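4. Getting lost on purpose: what players told me about empty levels

4.1 Where the question came from

I should say up front that I didn't set out to write about emptiness. The plan for this chapter of the study was to look at signposting, meaning all the little tricks that level builders use to nudge a player toward the exit (a lamp over a door, a path worn into the grass, that kind of thing). I had a tidy coding sheet for it and everything. Then I started reading the play diaries, and the diaries kept drifting off to talk about places where there was nothing to do at all.

A quick reminder of the material, for anyone who skipped Section 3. The diaries come from players of two small hobbyist games, Dondum and Pesten. Both are first-person walking games built by tiny teams, both are free, and both have forums that are friendlier than you might expect. Players who signed up wrote a short entry after each session, in whatever form they liked. I ended up with 1669 entries, of which 664 mention a specific spot in a level by name or by a description clear enough for me to go and find it myself. Of those 664, 380 are about spots that have no item, no task, no character and no exit. That's well over half! I read the number twice and then went back and checked my own sorting, and Habibur Liyanage (who second-coded the whole pile) came out with a count so close to mine that we settled the leftovers over one long phone call.

So the players were writing mostly about nothing. I wanted to know what sort of nothing it was.

4.2 What people mean by "empty"

My first mistake was to treat "empty" as one thing. I had a single code for it on the sheet, and within an afternoon it was useless. A player who writes "there's nothing down there, don't bother" and a player who writes "there's nothing down there, I stayed for ages" are using the same words for two very different evenings.

After some shuffling I split the 380 entries by what the player did next, as they told it. Leavers turned around and went back to the last place they knew. Stayers hung around, sometimes sitting their character down in a corner and listening to the wind loop. A third bunch, which I called testers for lack of a better name, started poking at the walls. They jumped at ledges, walked along seams and pushed into corners to see if the geometry would let them through. I had assumed testers would be the very experienced players. Some were, but plenty of them said it was the first game of this type they had ever tried.

What struck me about the stayers is how much they wrote about surfaces. They'd go on for a paragraph about a slope and the way it met a wall. One Dondum player gave a bare brown incline more words than she gave the ending of the game. Another wrote that he liked "places that look like someone stopped building and went to have lunch," and I've had that line stuck to my monitor ever since.
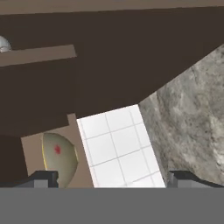
Figure 4. A simulated 3D environment with a sloping dark brown surface, a rock-textured wall and a tan-brown plank.

Testers wrote about surfaces too, only they wrote about them the way you'd write about a lock. Is this bit solid? Can I stand on that edge? Their entries are full of small measurements done by body, so to speak: three jumps wide, a crouch high, one long step down. I find these entries really charming, and I'll admit that I quote them more than I strictly need to.

4.3 Plain texture, long memory

Tóth's framework for reading game spaces (I laid it out in Section 2, so I'll be brief) says that a player remembers a place in proportion to the number of choices offered there. A junction sticks, a corridor fades. It's a sensible idea and I leaned on it for the whole first half of this project. The diaries don't fit it very well.

When I asked the diary writers to come back after a gap and describe any place they still remembered, the empty spots held up fine. People drew them for me. They got the colors right more often than I did, and I'd been in there that same morning. A player who couldn't recall what the key in Pesten opened could tell me which side the cliff was on when you came out of the tunnel, and that the ground there was a bit too dark, and that the light never seemed to hit it properly.

I have a couple of hunches about why. The dull one is time. A stayer simply spends longer looking at the slope than a busy player spends looking at the puzzle room, and looking longer helps you remember, as anyone who has waited for a late bus can confirm. I can't rule this out, and the diaries don't record minutes in any way I'd trust.

The other hunch is that a busy room gives you its own story and you carry that story out with you, while the room itself goes blurry. You remember that you got the key. With a bare slope there's no story to carry, so what you're left holding is the slope. Habibur thinks I'm being romantic here. He points out, fairly, that people who agree to keep a diary about walking games are exactly the people who'd enjoy staring at a hillside, and that a shooter crowd might write "nothing here" and mean it every time. I've gone back and forth on this - some days I think he's just right.

4.4 Builders on their own leftovers

I also talked with the builders, and this is the part that I'd do differently if I started over. I asked both teams which areas they thought of as finished. It seemed like a harmless warm-up question. It wasn't, because "finished" turned out to be a sore point on one of the teams, and we lost a good half hour to an old argument about a bridge.

Once we got past the bridge, the answers were useful. The Dondum builders had made most of their quiet areas by accident. A slope was there to hide the edge of the world, or a wall got stretched to cover a gap, and after that no player complained, so it stayed. They were surprised (and I think a little embarrassed) to hear that people were sitting in those corners with the sound turned up. One of them asked me to stop saying which corner, in case somebody made a guide to it.

The Pesten builders went the other way. They had planned their empty places carefully, with sight lines and a slow fade in the music, and they had notes on what the player was meant to feel in each. Almost none of those places show up in my 380. The players walked right through them. When I passed this along, there was a silence on the call, and then somebody laughed, and then they wanted to know everything about the places that did show up. Two of those were areas the team had forgotten were reachable.

I don't want to make too much of this. Two games is two games. It would be very easy to jump from here to some grand rule saying that accidental spaces are better than planned ones, and I've seen drafts of my own where I did exactly that. The planned places in Pesten come late in the game, when players say they're tired and want to see the ending, and the forgotten ones sit near the start. Order alone could explain the whole gap. If anyone wants to rebuild the game with the areas swapped around, I'd love to read the results.

4.5 A note on how I went looking

To match diary entries to places I walked the levels myself, with the entries printed out next to the keyboard. For the record, I used the builds that the players had at the time and kept the default settings. I kept my own walking notes in Justico, the same tool I used for the coding sheet, and that made it easy to line up an entry with a spot and flag the ones where I wasn't sure.

There's an obvious problem with doing it this way, and a reviewer of an earlier version was kind enough to spell it out. By the time I reached a spot, I already knew that somebody had loved it. I came in primed. I tried to fix this by doing one full walk of each game before I opened the diaries for its later chapters, and I wrote down every spot where I stopped for no reason. My list and the players' list overlap less than I'd hoped. I stop at water, every single time, and the diary writers hardly mention water at all.

That mismatch has been good for me, I think. In November, when I was deep in the sorting, I had started to treat my own taste as a kind of shortcut, skimming the entries I agreed with and reading the odd ones slowly. Having the list there in front of me made that harder to get away with. I've put my spots next to theirs in the appendix table, including the ones that make me look bad, and the entries we couldn't place are listed at the end of it with the player's wording left as it was.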